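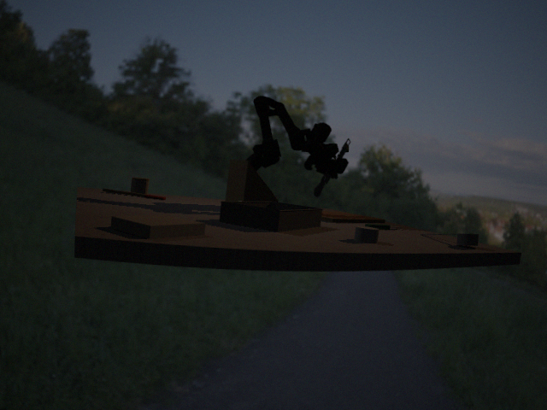

*Render: low light, tabletop with grass slope and path behind.*

**Exterior lighting on the Durnville path: request for comment**

**nallow_admin** — 23 December 2019
Members of the Nallow residents' board are asked to comment on the proposal to switch off the path lamps after midnight. The Aguirre contract covers 30 lamps and comes up for renewal. Replies will be forwarded to the town office.

**slopeside216**
I support the proposal. The lamps shine into bedrooms on the lower side, and shields requested in November have not been fitted.

**grayheron**
I must object. Shift workers from the Nevent plant use that path at all hours. The grade is steep near the bend and the paving is uneven.

**slopeside216**
> Shift workers from the Nevent plant use that path

They also have the road, which would remain lit.

**grayheron**
The road adds 700 yards and has no sidewalk. I do not consider it a fair substitute.

**mapledesk**
Would the board consider dimming? Our previous association did this and received few complaints — though its lamps were newer.

**nallow_admin**
Dimming requires new drivers at $200 per lamp. The quote has been added to the proposal file. Please keep further comments to the midnight shutoff and the dimming option.

**grayheron**
Noted. I would vote for dimming at that price.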